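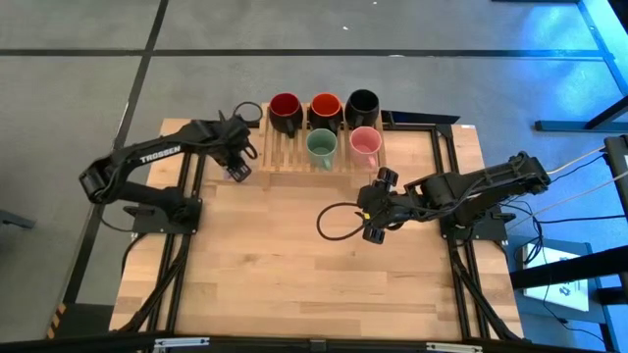
How do I get the city to put back a bus stop they took out? The 14 used to stop at Lomwood and Karkel, right outside my mother's building, and the sign was pulled in the fall. The next stop is up the hill, and she uses a walker. It rolls fine indoors, but the sidewalk on Karkel is broken up by tree roots and there is no curb cut on the north side. I called the transit office and was told the stop was "consolidated." I was given a case number and haven't heard back. Does a petition do any good, or is there a form? I have until March before her physical therapy goes to 2 days a week and I can't drive her both times.

Posted by Yi-an Seo
Monday, January 28, 2019
3 answers | 14 shares

Ragnheiður Bach
There is a form, but it isn't on the main page. Ask the transit office for a stop review request and give them the number of the old stop. It was printed at the bottom of the sign. If it's the stop I'm thinking of, it was 655. Put the curb cut in a separate complaint to public works. The sidewalk doesn't belong to transit, and if you mix the two they send the whole thing back.

On the petition, we did one for the library stop and got 961 signatures. What they asked about at the hearing was how many of those people rode the bus. Get fewer names if you have to, but have people write down which stop they used and how often. A letter from the building manager helps too. Send a copy to your council member's office and call a week later to make sure it got logged.

Also sign your mother up for paratransit now. The application needs a page filled out by her doctor, and ours took most of a month. You can drop it later if the stop comes back.

3 people found this helpful

Guest
They never put them back. They took ours out too and we just walk.

Guest
Was there a notice taped to the pole before they took it down? I think they are supposed to post one. If there wasn't, say so in the request. Not sure about the rest of it.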